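Stuveck CPU storage case: review after a full season of use

I bought this case in August, when I had too many loose processors in one drawer and was a little ashamed of it.

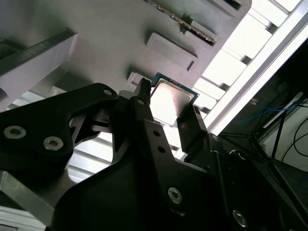 I repair and resell older desktop computers from a small room at home, so processors come and go here all the time. Before, I kept them in the plastic shells in which they were sold, or in pieces of foam from other packages. It worked, but I lost one good chip this way. It had slipped out of its shell and a gold contact was scratched by a screw that was also living in the drawer.

The Stuveck case is a flat box with a hinged lid and a removable tray inside. Each chip gets its own square place, with a half-round space at two sides for the fingers. This is the part I like most. You can hold the processor by its edges and lower it straight down, and you do not need to touch the contacts or push on the metal lid of the chip. With my old Hiltine box I had to turn the whole thing over to take a chip out, and I never felt calm doing it.

The fit is good for the square processors I handle most. They sit flat and do not rattle when I carry the case to the bench. Some longer models do not go in at all, and the seller's page says this only in small letters near the end. Please check your sizes before you order. I did not, and two of mine still live in foam.

The lid closes with a soft click. After these months the left latch is weaker than the right one, but it has not opened by itself. I would be happier with a metal latch at this price. The label strip on the front is too narrow for normal handwriting, so I cut my own paper labels and put them under the clear cover of the lid.

One more small complaint is about thermal paste. If you put a chip away before it is really clean, the gray paste goes into the corners of the tray and it takes a cotton swab and much patience to get it out. Now I always wipe the heat spreader with alcohol first and let it dry on a cloth. It was my mistake, but a more rounded corner would help.

I also looked at the Trorkon case, which is cheaper and deeper. The deeper places make it hard to get the chip out with thick fingers like mine, so I sent it back.

I give it 4 stars of 5. For a person with only one or two spare processors it is too much, and the original package is enough. If you have a full drawer, as I had, I can recommend it, and I will probably order a second one when the longer version comes.

Joseph
April 6, 2026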